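January, 7:40 in the morning

Spent most of yesterday evening on revision 17 of the handling rules for the bread station. The Sulurar draft is still too vague on grip force. It says "suitable for the item," and an auditor will not accept that. I replaced it with a limit per item class and a requirement to record the setting before each batch. Wullitz wants one limit for everything. I disagree. A slice of bread and a metal cage do not fail in the same way, and the rule should say so.

Second change: the approach height. The old text allowed the arm to travel at full speed until it was directly over the toaster. The new text sets a slow zone of 80 mm above the tallest fixed object on the table. The tallest object has to be measured at setup and written on the sheet, not estimated.
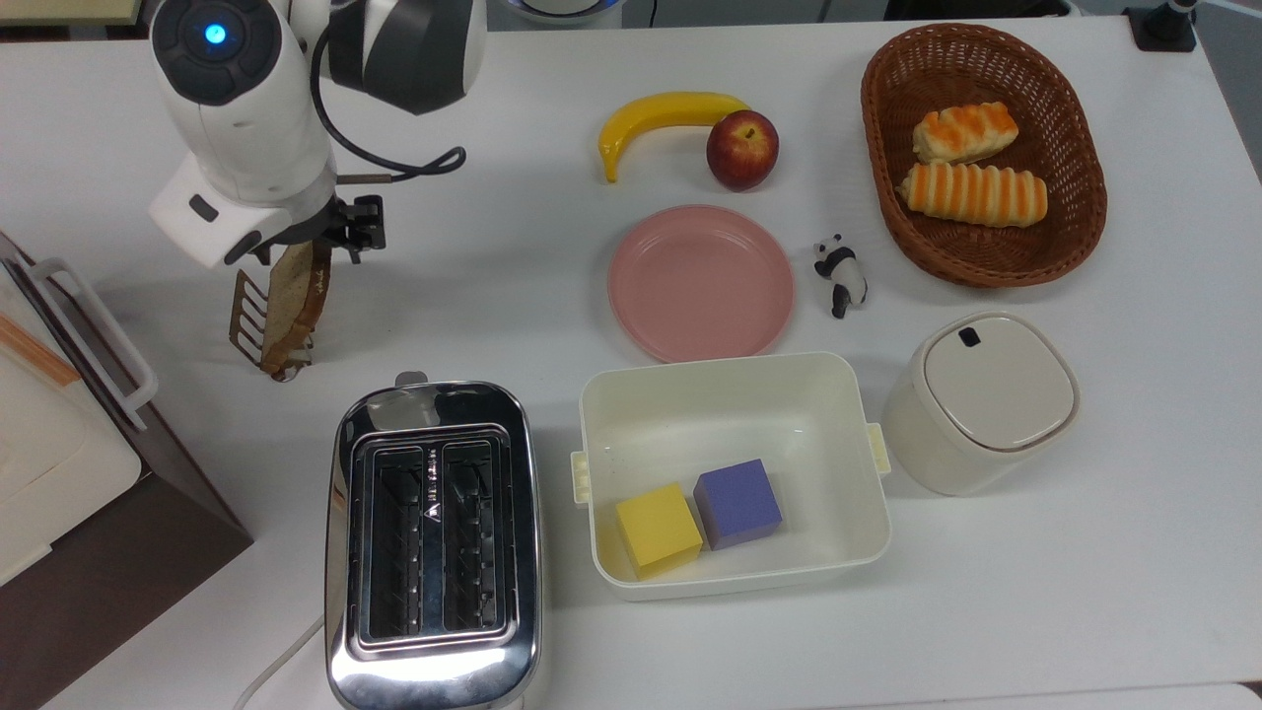
Cable routing is the clause I keep rewriting. Version one said "secured." Version two said "secured at regular intervals." Neither can be checked. What I have now: any cable running along the arm must be strapped at each segment, and a free loop must not reach the tabletop in any pose used by the program. The last part takes time to verify, because someone has to step through the poses one by one. There are 32 in the current program. I put it at the start of the shift and expect complaints.

Prutora sent comments on the layout section. They want every prop position marked on the table. I would accept marks for the toaster and the rack only. Loose items such as the fruit and the plate are moved between runs on purpose, and a fixed mark would defeat the test. I proposed a keep-out strip around the toaster instead, with everything else free inside the work area. No reply yet.

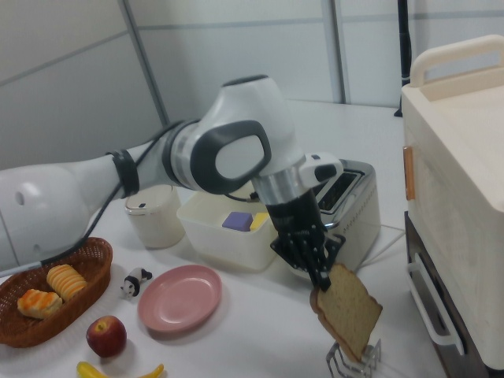 Bread slice held with its lower corner in the wire rack, toaster directly behind.

Open points for the Munteanu review:

Toaster power. The rule says unplugged unless the run calls for heat. It does not say who confirms it. Add a sign-off line.

Crumbs. Cleaning interval is given in hours and should be given in cycles. I wrote 2,000 for the full clean of the gripper joints, taken over from the older arm procedure – I have no data for food contact and should mark the figure as provisional.

Hand and gripper on one sheet. A two-finger gripper and a multi-fingered hand need separate inspection lists. The fingers have more joints to check and more places for crumbs to collect. Split into Annex B and Annex C.

Restart after a dropped item. Current text allows the operator to reach in while the arm is paused. Changed to stopped and locked. Pause is a software state and I do not want it in a safety rule.

Slept badly. Send the clean copy before noon and ask Prutora again about the strip.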